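Rinbridge Home Help > Garage and Workshop > Storage

Hanging mesh baskets over wallpapered panels without wrecking the paper?

posted by plenalcombe_shed
1,031 views

I have a work table set inside an aluminum frame, with panels on three sides. The panels are covered in wallpaper, brown and cream leaves on a beige background, and I want to keep it looking decent. It took me most of May to get the seams right and I only have one short piece left for patching.

There are two black wire mesh baskets up so far. The one at the back hangs from a crossbar and holds the sockets and the socket handle. The one on the right wall has compartments and I mostly use it for tape. The back one I'm happy with. The side one is what I want to sort out, because I'd like more in it than a red roll and one flat thing.

What's left on the table is a green tool case, a white storage box with a clear tray inside, a roll of packing tape and a small tape measure. The box is a nuisance in particular. The lid has to swing all the way over before you can get at the tray, so it takes up twice the room it should. I'd like the packing tape and the tape measure on the wall and the box gone altogether.

I bought a pack of Pullex stick-on hooks and haven't opened it. Will they hold on wallpaper? If not, what would you do? I'd like to avoid drilling the panels. Also, is there a better way to keep sockets in order in a basket? Mine are in rows now, white ones above and silver ones along the bottom, but I don't expect that to last.

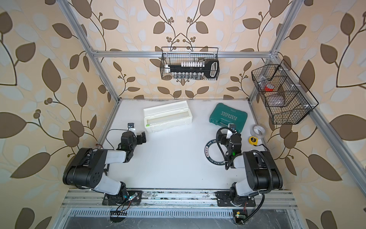
benchrat165
Answered September 2024 · 4 people found this helpful

Don't use the stick-on hooks. The glue will probably hold fine on the face of the paper, but the paper is only held to the panel by its own paste, and that is the part that lets go. I had a hook come down in my laundry room and it brought a strip of wallpaper with it. The hook was still stuck to the strip.

You already have the answer on your back wall. Put a second crossbar across the right side, fixed to the frame and not to the panel, and hang the side basket from that. Check the slot size on your extrusion before you buy anything. Get nuts that match the slot, and if the frame is already closed up at the ends, get the kind that drop in from the front. Then you can slide the bar up and down until it suits you and nothing touches the wallpaper except the back of the basket.

Two things to watch:

Mesh baskets have cut wire ends at the back corners on the cheaper ones. Run your thumb along them. If they're sharp, stick a felt pad over each one or they will scratch the paper every time you pull something out.

Leave a gap under the basket so you can get the lid of the tool case up without hitting it. I measured mine with the case shut and had to move the whole bar.

For the tape measure, I'd hang it by the belt clip on the front edge of the basket if yours has a clip. Packing tape is fine lying flat in a compartment. A full roll may be too wide for the divider, so measure it first.

Sockets: rows in a basket stay in order for a week. Get a socket rail with clips and zip-tie the rail to the mesh. Metric on one, inch on the other. The handle can stay where it is.

tidy_in_takagi
Answered September 2024

just use the hooks, mine have been up 4 years no problem. painted wall though

sixty60
Answered September 2024 · 1 person found this helpful

Agree with the crossbar. If you can't get the right nuts, run a length of picture wire over the top rail of the frame and hang the basket off that. It swings a bit. A tie at each bottom corner back to an upright stops most of it.

On the white box, take the tray out and see if it fits in your divided basket by itself. If it does, you can put the rest of the box on a shelf somewhere and forget it. If it doesn't, turn the box so the lid opens toward the back wall. You lose less table that way, and the lid can lean on the panel — put a scrap of felt there too.

I would leave the tool case on the table. A full one is heavy, and I wouldn't want it hanging above anything.

plenalcombe_shed
Reply to benchrat165

Thanks, going with a second bar. The hooks can go back to the store. Are the zip ties all right around the thin wires, or do they need to go around the rim?

benchrat165

Rim at the top, thin wires at the bottom. Don't pull the bottom ones too tight or the mesh bends.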